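The Stastolden folding chair, six months in

I bought two of these last September, when we had people coming over and exactly four things in the house that anyone over the age of five could sit on. They were supposed to go in the closet afterward and come out for holidays. Well, they never made it to the closet. One lives in the kitchen and the other one has become my laundry chair, my nursing chair, my "sit down for one second" chair, and I now have enough opinions about it to fill a page.

If you don't know the Stastolden, it's the padded one with gray upholstery on a white metal frame. There's a wooden version too, and my friend Xinyi Song has four of those and swears by them, but I sat on hers through a whole board game night and I'm sticking with the padding, thank you very much.

Setting it up

There's nothing to put together. It comes flat in a box, you unfold it, done. The hinge was stiff for the first week or so and I had to lean on the seat to get it all the way open, but it loosened up. It's still a two-hand job if you ask me. I've tried it with a baby on my hip and what happens is you kind of kick at the legs and say things you shouldn't.

Watch your fingers around the part that folds, too. I got pinched once, in the first week, and haven't been careless since!

Sitting on it

The seat is firm. Good firm for dinner, less good for forty minutes of a baby who won't settle. I fixed that with a velvet cushion, light blue, one of those kidney-shaped ones, and I just sling it over the backrest so it hangs down in front and rests on the seat. It's a little silly looking but it gives me something soft behind my back, and velvet doesn't slide around as much as the cotton cushion I tried first. That one ended up on the floor every single time I stood up.

My husband Ghassan is taller than me and says the back hits him in the wrong place. He'll sit on it through a meal and then wander off to the couch. So if you're long in the body, try one before you buy a set.

Living with it

Our laundry corner is where this chair really earns its keep. The drying rack is the black metal kind, and between that and the baby stuff there isn't a whole lot of floor to go around. When the bouncer seat cover comes off for a wash (often, so often) the bare frame gets parked in the middle of the floor and I sit next to it and work through whatever's on the rack.
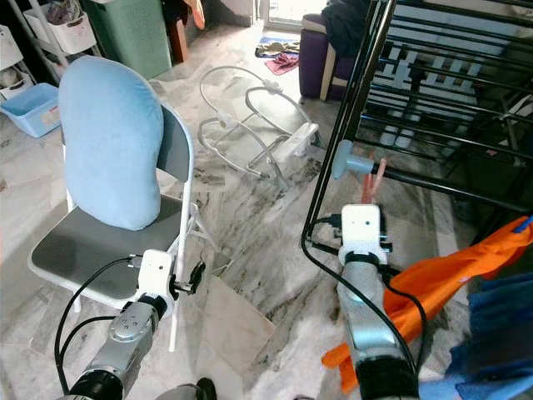
Cleaning

The frame wipes down with a damp cloth and that's really all it's ever needed. White metal shows scuffs, especially down on the legs where everyone's shoes go, but a bit of dish soap took care of most of ours. There's one gray mark that won't budge and I've decided to stop looking at it.

The upholstery is trickier. It doesn't come off, so you're spot cleaning forever. I've had milk on it, banana on it, and one blob of diaper cream that needed three rounds. The gray hides a lot, I'll give it that — if they'd made the seat white too, I would have sent it back by October.

On our marble floor the chair will skid a little if you drop into it hard. I stuck felt pads on the feet for the noise, and then it skidded more, so I took them off and put on rubber ones. Do that first and skip the felt.

What I looked at before this one

I nearly went with the Lollden, which was cheaper and came in a nicer green, but the one in the store wobbled and I couldn't get past it. The Rengifo was lovely and so heavy I could barely get it off the display.

Would I buy it again?

Yes, and I'm probably getting a third one. It's not a chair I'd want at my desk all day, and I do wish the seat cover came off. But it folds flat, it's light enough for me to carry with one arm, and it's put up with six months of this household without a loose screw or a split seam. Four stars out of five. I'd go to five for a washable cover.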